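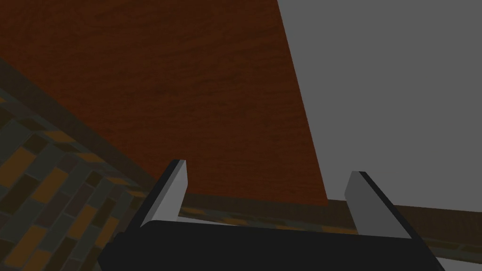
Chapter 9
Cameras on the Wrist: From Pixels to a Closing Command

Last updated in May

The last two chapters treated perception as something that happens before motion. A fixed camera looks at the workspace, a detector returns a pose, a planner returns a path, and the controller follows it. Many working cells are built this way and there is nothing wrong with them. The arrangement becomes awkward when the fixed camera has a poor line of sight to the contact region, or when the calibration between camera and arm drifts by more than the object can tolerate.

This chapter moves the camera onto the wrist. The camera then travels with the tool, and the transform between the two is a constant that can be measured once and checked cheaply. In exchange, everything else in the view becomes a function of the joint angles. A wall that was a stable background in Chapter 8 now sweeps across the image whenever joint six turns. Most of the software described below exists to deal with that exchange.

9.1 Frames and notation

We use four coordinate frames. The base frame B is fixed to the mounting plate of the arm. The flange frame F moves with the last joint. The camera frame C is attached rigidly to the flange, and the tool frame T has its origin midway between the fingertips. A transform written T_FC takes points expressed in C and returns them in F. The product

T_BC = T_BF(q) T_FC

gives the camera pose in the base frame for joint vector q. T_BF(q) comes from forward kinematics. T_FC comes from hand-eye calibration, which is covered in Section 9.3.

Two timing conventions matter. The joint state carries the time at which the encoders were read. The image carries the time at the middle of the exposure. If these two clocks are not the same clock, the offset between them has to be estimated, and T_BF must be evaluated at the image time by interpolation. A common mistake is to pair each image with the most recent joint message. At low speed the error is small enough to go unnoticed. During a fast approach it appears as a pose estimate that lags the true one, and students often try to remove it by retuning the controller.

9.2 What the wrist view contains

The parts of a wrist image fall into two classes. Points on the hand that are fixed relative to the camera project to fixed pixels at every arm pose. The fingers are almost in this class: their image positions depend on the opening width alone. Everything else moves with the arm.

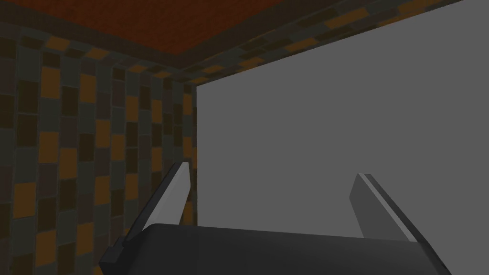 Figure 9.1. Simulated wrist view with the fingers open. Part of the tiled wall and the ceiling are visible past a plain gray surface.

Figure 9.1 shows a view that is difficult for a feature tracker even though it looks simple. The gray surface has no texture, so it offers no corners and no usable gradient away from its borders. The tiles offer many corners, but the pattern repeats, and a tracker that matches small patches will accept a shift of one tile as readily as no shift. The right finger adds a third problem. Its inner face is close in tone to the surface behind it, and a segmentation rule based on intensity will join the two.

The software used throughout this chapter is a small library called Prundum, written by Kobina Quaye and Myung-ja Song for a laboratory course and later extended. It handles the hand by building a self-mask. For a given opening width, the known finger and palm geometry is projected through the camera model, and the covered pixels are excluded from every later stage. The mask is widened slightly to absorb calibration error. No intensity test is involved, so the low contrast at the right finger does not affect the result.

The mask is computed as follows:

1. Read the opening width w at the image time.
2. Place the finger meshes in the flange frame using w.
3. Transform the meshes to the camera frame with the inverse of T_FC.
4. Render depth only, at the resolution of the camera.
5. Mark every pixel with finite depth, then dilate.

Step 4 is the expensive one. The meshes can be reduced heavily before the mask changes by a pixel, and for a gripper with one degree of freedom the masks can be stored in a table. Prundum stores 21 of them, evenly spaced over the travel of the fingers, and picks the nearest entry at run time. Interpolating between masks was tried and dropped. The dilation already covers the difference.

9.3 Hand-eye calibration, briefly

Let A_i be the motion of the flange between two arm poses and X_i the matching motion of the camera, obtained from images of a stationary target. With T_FC unknown, each pair gives

A_i T_FC = T_FC X_i

Two pairs with non-parallel rotation axes are enough in principle. In practice more are used, and the rotations should be large. Pairs that differ mostly by translation say little about the rotation part of T_FC, and the solver will return a confident answer that is wrong.

In simulation T_FC is known exactly. It is still worth running the full calibration there. Raili Salminen's test suite for Prundum does this on every build and compares the estimate with the true value. The suite has found two sign errors in the solver and one case in which a quaternion was read in the wrong component order.

9.4 The approach phase

The approach controller accepts a target pose in the camera frame and returns a velocity for the tool. Write e for the six-element error between the current and desired tool pose. The simplest useful law is

v = -k e

with k a positive gain and v limited in magnitude. Joint velocities follow from the damped inverse of the manipulator Jacobian. The damping term keeps the result bounded close to a singular configuration, at the cost of some tracking accuracy.

Three conditions end the approach. The error may fall below its threshold, in which case control passes to the closing phase. The target may be lost for longer than a set number of images, in which case the arm stops. Or the planner may report that the remaining path meets a surface. Large flat surfaces without texture deserve attention under this last condition. A stereo depth estimate on such a surface is often missing, and a planner that reads missing depth as free space will drive the hand into it. Prundum labels these pixels unknown and charges for crossing them. Derkton, the planner used in Chapter 7, takes the same label as an input and needs no change.

9.5 Closing, and the loss of the target

The view changes character in the last part of the motion. The target grows until it fills much of the image, and its outline begins to cover the hand. 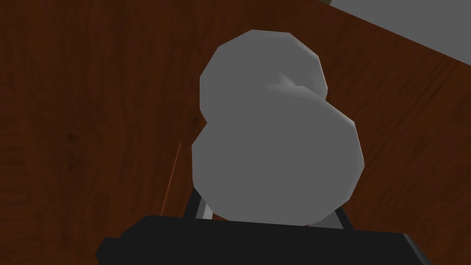 Figure 9.2. A two-lobed object close to the palm. The object hides most of each finger.

In Figure 9.2 the order of occlusion is reversed. In Figure 9.1 the self-mask removes pixels that belong to the hand. Applied unchanged to Figure 9.2, it would remove pixels that belong to the object, which lies between the camera and most of the finger length. The mask must therefore be compared with measured depth before use. Where measured depth is less than rendered finger depth by more than a margin, the pixel is returned to the object.

The shape also illustrates a point about models. The narrow waist between the lobes gives a well-defined place along the long axis, while rotation about that axis is poorly constrained by the silhouette. A pose estimator should report this as a large variance in one direction. An estimator that returns a single pose with no covariance hides it, and the closing controller then spends effort correcting a rotation that was never measured. The facets of the mesh make matters slightly worse in simulation — the small corners in the outline can lock the estimate to a false rotation that a smooth object would not support.

When the target can no longer be tracked with confidence, the controller switches to dead reckoning. The last accepted pose is carried forward through T_BC, and the remaining motion is executed from joint feedback alone. The distance covered in this mode should be short. In one run logged by Akua Sowah, 931 images were recorded from first detection to the end of closing, and the final 8 were handled without a visual update.

An image by itself does not establish a grasp. Fingers seen on both sides of an object are consistent with a firm hold, with light contact, and with no contact at all. The decision belongs to other signals: finger width against commanded width, motor current, and the motion of the object relative to the hand during a small test lift. Section 9.7 combines the three in a single likelihood test.

9.6 A note on logging

Record the raw joint messages, the raw images, both timestamps, and the commanded velocities. Derived quantities such as masks and pose estimates can be rebuilt. Abdul-Rahman Sulemana's replay tool, Adjei, assumes this layout and steps through a run one image at a time with the estimator attached. Most of the faults discussed in this chapter were first found in replay, with the arm switched off.

The next section derives the interaction matrix for point features and shows how its condition number behaves as the camera nears the target.

14 comments · 6 shares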